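The Bottles Beside My Stove

When I moved to Fosbridge I had two bags and one box of kitchen things. The box was heavier than the bags. My mother had packed it, and she believes that a person can live without a winter coat but not without sauces. I carried it up the stairs on a Monday evening and put all the bottles in a row beside the stove, and they stayed there for 14 months.

Slowly the row became longer. I bought a second bottle of something because I could not find the first one behind the others. I bought vinegar for a recipe and used it one time. In April I counted, and I was a little ashamed: there were 13 bottles and jars, in a kitchen where one person cooks.
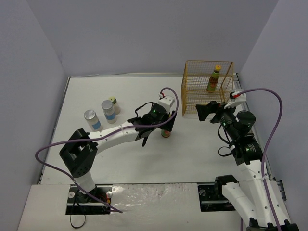 I decided to sort them by how often my hand goes to them. For one week I put every bottle I used on the left side of the stove, and I did not put it back. It is a simple method, I read it on a small blog by a man called Guangming Zhong, who writes mostly about soup. After seven days the left side had only five bottles. The others had not moved at all, and some of them were sticky at the bottom from standing so long.

The five can stay near the heat, because I finish them quickly. The rest went into a plastic tray from Himlow, which was cheap and is a bit too long for my shelf. I had to take out a jar of beans to make it fit. If you want to buy the same tray, please measure first. Mine is 40 centimeters long and the shelf is a little less, so it stands at an angle and I have accepted this.

The tray brought me a new problem. From the side I can recognize every bottle I own, also in bad light. But the tray is on a low shelf, and I look down into it when I am standing, so I see only the tops.
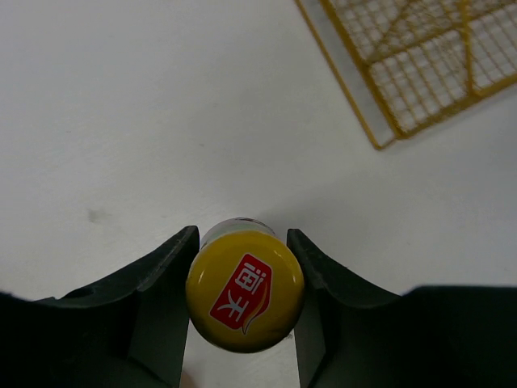
My mother never reads a label when she cooks. She knows the bottles by shape and by color, and she reaches for them while she is talking to somebody else. I am not so good, and from over the tray I have to depend on the caps. A yellow cap with a red label printed on it, and white Chinese characters in the label, is easy to pick out even when it is turned sideways. The plain black ones are more difficult. I have three of them, and I have poured the wrong one into a pan more than once. Now I write the name on a small piece of tape and stick it on the cap, in Chinese for the things from home and in English for the things I learned to cook here.

I also threw away two bottles. One was so old that the date was rubbed off, and the other was a salad dressing of 245 milliliters that I never liked, not even on the first day. I had kept it because it was a present.

My neighbor saw the tray and asked if she could borrow the idea. She has a deep drawer, so for her the caps are even more important. She will use colored dots from the stationery store on Demwood Street. I am curious if the dots stay on when her hands are oily. My tape has already come off one time, from the sesame oil, and I had to wipe the cap with dish soap before a new piece would hold.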